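Ellska A5 desk pad — plain, cream, 71 sheets

Back in stock as of 26 October 2018. Sorry for the wait, the April batch went quicker than we'd thought and the printer had a holiday.

Product code 2765
Glued along the short edge, grey board back
Plain both sides, no lines, no margin
Sold singly or in fives

Same pad as before. Only change is the glue, which is a bit softer now so sheets come off clean without taking the corner with them. A few of you wrote in about that. Fixed.

Paper is the smooth one from Tai, not the toothy one. Good with biro, pencil, most rollerballs. Fountain pen — fine if your nib is on the dry side, broad wet nibs will show through on the back. We don't reccommend it for marker. Get the Kameto pad for marker, it's heavier and costs a bit more.

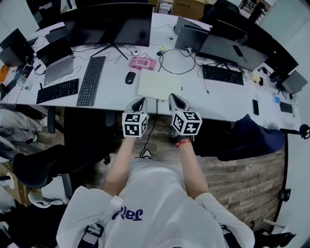 Size wise it sits between keyboard and desk edge without pushing everything else off. That was the whole idea. The old A4 one was lovely but you needed a second desk for it.

Left handers: the glue is at the top so nothing to lean your wrist on. Turn it round if you like to work bottom up, the sheets are the same both ways.

Cover sheet? No. Dropped it, everyone tore it off on day one. Comes in a paper band instead, which goes in with the recycling.

Refils — there aren't any, it's a pad. But the Orkura tray (code 542) holds one nicely and stops it sliding about. Tray with pad already in it is code 649, works out cheaper than buying the two apart.

Postage

Small parcel rate up to four pads. Five or more goes by courier, so please put a phone number on the order. Orders in before noon go same day, weekdays only.

Bent corners happen in the post. Send a photo and we'll put another in the mail, keep the bent one for shopping lists.

Bulk or trade prices, ask for Siu-ming Lau at the shop. Email is quicker than ringing, mornings are best.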